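Strength and Conditioning Coach, Boxing (Part-Time)
Flerano Boxing Center
Posted Saturday, August 1, 2020
Reference: FBC-13

Position summary

Flerano Boxing Center is hiring a part-time strength and conditioning coach for its amateur competition squad. The squad has 21 registered boxers, male and female, in weight classes from light flyweight to heavyweight. The coach plans and runs all physical preparation outside the ring. Technical and tactical coaching stays with the existing boxing staff.

The appointment begins in January and runs for 12 months, with renewal subject to a performance review. Hours are fixed at 13 per week during general preparation and may rise in the final weeks before a tournament. Extra hours are paid at the same rate or taken as time off, at the coach's choice.

Duties

Write training blocks for each boxer in line with the competition calendar.
Supervise three evening sessions per week and the Saturday morning session at the Wevuletti track.
Test the squad at the start and end of each block. The current battery is countermovement jump, medicine ball chest throw, grip strength and a 30-15 intermittent fitness test. Changes to the battery must be agreed with the head coach so that older results stay comparable.
Keep body mass records and report any boxer who is losing weight faster than the plan allows. Dehydration methods, including sauna suits, are not permitted at this gym.
Travel with the squad to away tournaments — usually seven per season, most of them within a day's drive.
Enter session loads in the Ostik training log by noon the next day.

Required

Bachelor's degree in exercise science, kinesiology or a closely related subject.
A current, recognized strength and conditioning certification.
Current CPR and AED certificates.
Two years of work with athletes in a combat sport or another weight-class sport.
A clear background check before the first session.

Preferred

Experience with boxers under 18.
Working knowledge of spreadsheets, including simple formulas and charts.
Spanish at conversational level.

Ring experience is useful but carries no extra points in scoring.

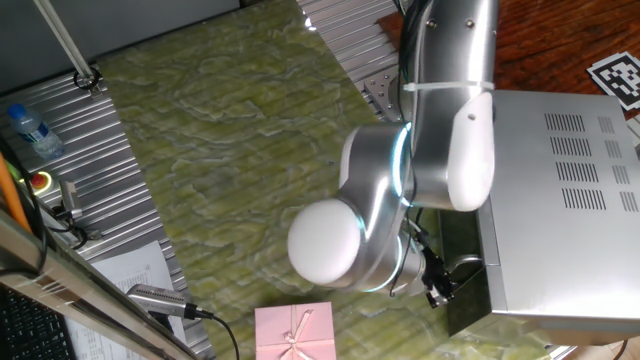
Pay and conditions

Pay is hourly and set according to certification level and years of experience. The rate is stated in writing before the interview. Travel to away tournaments is reimbursed by the mile, and meals and shared lodging are covered. The coach may use the weight room for private clients outside squad hours, subject to a separate agreement and proof of liability insurance.

How to apply

Send a resume, copies of certificates and one sample training block to the front office at Flerano, or hand them in at the Spanos Street entrance. The sample block should cover the last six weeks before a three-round amateur bout and should show sets, loads and rest periods. Do not include names or test results of real athletes.

Incomplete applications are not scored. Shortlisted applicants will coach one 40-minute trial session with members of the squad, followed by an interview. The trial session is paid. Please state in the application which evenings you are not available.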